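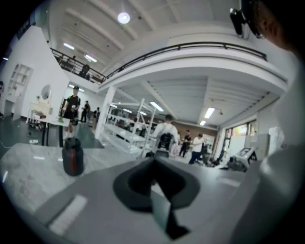 The Inventory at Endberg

The lease on the Endberg building ended at noon, and Mahsa Golestani had been sent to write the schedule of condition. The form ran to four pages. Page one was for the ground floor, page two for the mezzanine, page three for keys and meters. Page four was headed Other, and in eleven years with Dolard she had never put anything on it.

She began with the ground floor, as the form required.

Pillar, white, square. Sound. Wall shelf, built in, open compartments. Sound. Mirror, round, fixed to the wall by the shelf. Small table below it, white. She checked the mirror against the tenant's list, where it appeared under fittings, and against the landlord's list, where it did not appear at all. She wrote "ownership to be settled" and drew a line under it.

The marble table was harder. The tenant, a firm called Stunetti, claimed to have bought it for 700 pounds. Afridi, who owned the building, had a receipt for 400 and a letter saying the table had been there first. Both papers described white marble with grey veins. Both gave the same length, to the millimetre.

"There may have been two," said the man from Stunetti.

"Is there a second one now?"

"No."

She measured it. The length agreed with both papers. She wrote down the dark bottle standing on it as loose contents, not to be included, and went on to the ceiling.

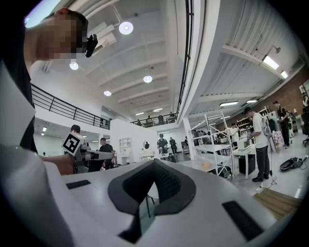

The beams were in order. The round lamps were in order. The upper level had a black metal railing, which the form wished her to test by hand at intervals of one metre, and she went up and did so. People moved along to let her pass and closed up again behind her. The railing did not shift. She noted that the paint was worn at elbow height along the far side, over a stretch of a little more than three metres, and classed it as fair wear.

From there she could look down on the marble. The veins ran from one corner and stopped short of the middle. She took out the landlord's letter. It had a sketch on the back, done in pencil, and in the sketch the veins ran the other way.

She turned the letter upside down. They matched.

"Has the table ever been moved?" she called down.

"It weighs over 400 kilos," said the man from Stunetti. "We had it turned once, in April. The light was bad on that side."

"Turned by whom?"

He thought about it. "It was turned when we came in."

She went back down the stairs and stood at the end of the table with her pen. There were forms for damage and forms for loss. There was a form for goods left behind – she had a pad of those in the car. She looked at the time, found page four, and wrote: "Table, marble, one. Position reversed. Condition good." Then she signed it, dated it May 19, 2026, and asked who had the keys.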